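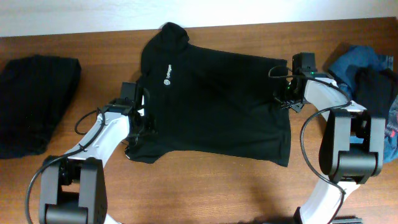
Subject: Re: [choir-list] Shirts for the June concert

Hello everybody,

On 2020-04-28 Najwa Yammine wrote:
> Are we still ordering from Burow? And does it have to be
> black again? Mine went gray after four washes.

Thank you for asking, Najwa, and I'm sorry it has taken me all evening to get to this (the sourdough needed me!). Yes, Burow still has us down for 86 shirts, and they've kindly agreed to hold the price until we know whether June is going ahead. I do think we should stay with black, it looks so lovely under the lights.

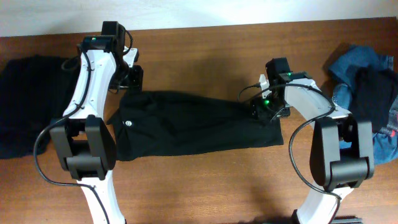
Elie Dabbas
Wardrobe and music library

As for the fading, I turn mine inside out, wash it cold and dry it flat, and it has stayed nice and dark through two seasons. Karim swears by a splash of vinegar in the rinse, and his does look very good, I must say.

If you need a different size this year, just write to me off list by Friday and I'll change it. Oh, and whoever has the spare alto folders, please hang on to them for now.

Warmly, and keep singing at home,
Elie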